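Storage humidity, November update

08/11/2018. The Kotholm toy library store is now held at 20 °C. The Pludex logger peaked at 78 per cent relative humidity overnight, so the dehumidifier setpoint has been lowered by 2 points. Filters are to be checked monthly and the readings entered in the grey logbook.

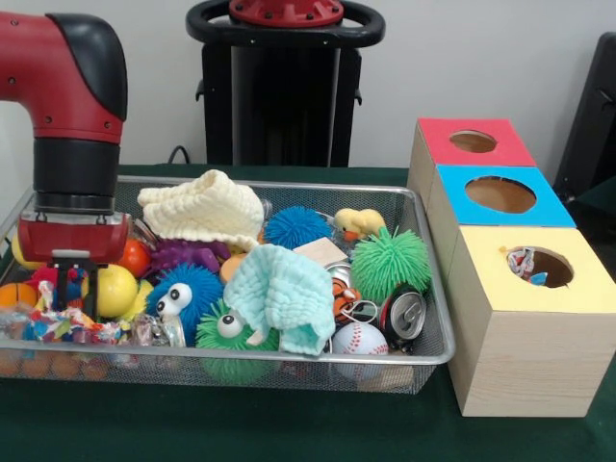
Airflow through shelving matters as much as the setpoint. Solid tubs should be left unlidded until the readings settle. Wire mesh, as in the basket holding the rubber duck and the knitted cloth, lets air in at the sides, but a heavily filled one should still be split over two shelves.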